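Simulating the bench before printing the second bracket

The arm on my bench is a two-link design with a wrist and a parallel gripper, built from a Festari servo kit and a controller board I bought secondhand from Seidel. It has worked since September in the narrow sense that it moves where I tell it. Picking small parts off a flat surface is a separate problem, and most of this month went into that.

The overhead camera feeds a segmentation script, which passes centroids to the planner. Under the shop lights at the Zorkdale workshop this was fine. At home, where the bench is near a window, the script lost parts whenever direct sun crossed the surface. A pale part in a bright stripe has almost no contrast against a white top, and a dark part in shadow is only slightly better. I tried fixed exposure, then a polarizer, then a matte mat. The mat helped the most and also made small parts harder to grip, as the fingertips dragged on it.

Wafula Minja suggested that I stop adjusting hardware and render the bad cases. I had a simulation of the arm already, for checking joint limits, so the work was in the surroundings: a square table, plain walls, a wall plate, a tray, and a scatter of small parts in different colors. The sun is a single directional light. The bars in front of it are long thin boxes, placed outside the room, and their angles are picked at random for each render.

Notes on the setup, mostly for my own use later:

Render from directly overhead or close to it. My real camera sits on a boom with 2 degrees of tilt, and I put the same tilt range into the sim.

Leave the noise in. I denoised the first batch and the script did well on it, then did badly on real frames. Grain at low sample counts is not the same as sensor noise, but it kept the script from relying on clean edges.

Let the highlights clip. My first light was too polite. The real camera saturates at noon and the renders have to as well.

Put the arm in every render. Its own shadow falls across the tray during a pick, and the old script treated that shadow as a part.

I made 70 layouts with 12 light angles each, which ran overnight on the desktop. Segmentation labels come from the object IDs, so there was no hand labeling. I retrained the small model and left the planner alone. The export step uses Savent, an old converter script of mine that still writes the joint order backward unless the flag is set. I forgot the flag once and lost an evening to it.

Results on the real bench, with the blinds open: 30 picks, 2 misses. Both misses were on a clear plastic washer, which I can barely find myself. Before the retraining I had stopped keeping a tally.
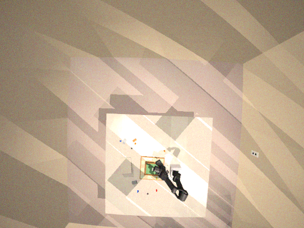

Does the simulated arm need accurate masses and friction for this kind of training?

For the vision part, they make no difference, and I left the kit defaults in place. The camera model, the light, and the geometry of the links are what the script sees. Friction starts to matter if you want to train the grasp itself, and then the fingertip pads need measuring on the real hardware.

The second wrist bracket is next. The current one flexes under load when the arm is fully extended, and the gripper comes down slightly off the planned point. I have a thicker version drawn with a rib along the inside face. It adds weight at the worst place, so the shoulder gains will have to be tuned again once it is on.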